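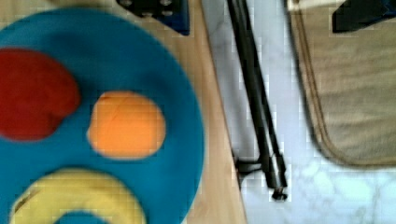
Filtora Soft Inset Boards
Early Learning Range

Product group: Tabletop learning materials
Supplied by: Winell Educational Supply
Page revised: 2019-08-02

The Filtora series of soft inset boards is intended for preschool rooms, pediatric waiting areas and home-based programs. Each board consists of a base with shaped recesses and a matching set of removable pieces. Children lift the pieces out, handle them and return them to their places - an activity that supports grip, hand-eye coordination and early shape recognition.

The series is offered in three themes: Faces, Garden and Weather. All themes share the same base size, and pieces may be exchanged between boards of the same theme. Pieces from the earlier Baluyot series do not fit Filtora bases and should be stored separately.

Suitability

The boards are recommended for children aged 22 months and older, under the supervision of an adult. Programs serving younger children should consult the Undside range, in which all parts are permanently attached.

Ordering

Boards are sold singly or in classroom cartons of 26. Institutional customers may order by purchase order or by account. Orders received before noon are normally shipped on the next business day. Delivery to schools is suspended during published closure periods unless the customer requests otherwise in writing.

Replacement pieces are available by theme and color. Please state the theme and the carton number when ordering, as shades vary slightly between production runs. The current stock of replacement pieces stands at 3,112.

Care and Cleaning

Surface wash by hand with mild soap and lukewarm water. Press out excess water with a towel and dry flat, away from direct heat. Do not machine wash, tumble dry or iron. Bleach and alcohol-based wipes will fade the colors and should not be used.

Boards in shared use should be inspected weekly. Any piece with a split seam or loose fibers must be withdrawn until it has been replaced.

Returns

Unused boards may be returned within the period stated on the invoice. Opened cartons are accepted only in the case of a fault in manufacture.

Contacts

Institutional sales: Rowena Barredo
Replacement pieces and returns: Teodoro Rivera

The printed catalog is issued each April and is mailed to account customers on request.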